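The wrist camera was upside down the whole time

I promised Yvette Lapointe that I would write down what happened with our hand controller before I forget the details, so here it goes. It is mostly about software, and a little about my own stubbornness.

Our planner for the arm is called Pandara. It takes a goal for the hand, looks at what the cameras see, and gives back a path for the forearm and a closing plan for the fingers. In the lab in Derkidthorpe it was behaving well. Then we took it to the Dustari show in September, and on the first morning the hand began to move away from people's hands when it should wait for them. I spent two hours in the planner code. I changed the cost for the elbow, I changed it back, I read 221 lines of log with a coffee that was too sweet. The planner was innocent.

Réjean Gauthier asked me a simple question: "Which way is up for this camera?" I answered, a bit too fast, that the rotation is in the calibration file. It was in the file. But the person detector was reading the raw stream, before the rotation is applied, and only the planner was using the corrected one. So one half of the program lived in a normal world and the other half lived on the ceiling.

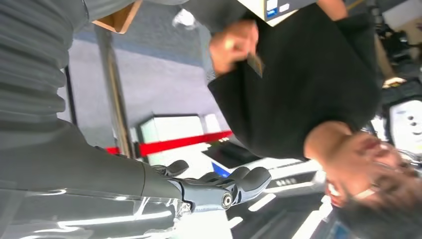
Raw view from the wrist, before rotation. The gray fingers are ours.

With a raw view like this one, the detector still found the person, and I think this is what fooled me. The box around the body was good. The score was good. Only the direction was wrong: a hand near the top was sent to the planner as a hand near the bottom, and the planner politely made space on the wrong side.

The repair was small. I moved the rotation into the camera driver, so every module gets the same picture, and I deleted the rotation in the planner. If I had deleted it first and tested after, I would have had a second bug to write about. Now each message also carries the name of the frame it is expressed in, and if the name does not match, the module stops and complains. I should have done this from the start. Réjean was kind and did not say it.

There was one more problem, with the mask. The arm sees a lot of itself: the forearm, the fingers, the shiny body under it. We remove these parts with a mask computed from the joint angles, but the mask does not know about reflections. Bright streaks on the body were coming through as small obstacles. I now make the mask wider by 36 pixels near the body, and I ignore any obstacle that lives for less than 2 images. It is not elegant. Yvette wants to do it properly with a model of the surface, and she can have this task with my blessing.

After the change I replayed the 69 recordings from the morning. The hand waits where it should wait in all of them except one, and in that one I still do not understand what the wrist joint is doing. I have put the file in the Bergeron folder, for those of you who have access and like puzzles.

Next time I will write about the finger closing plan, which is too slow when the object is thin.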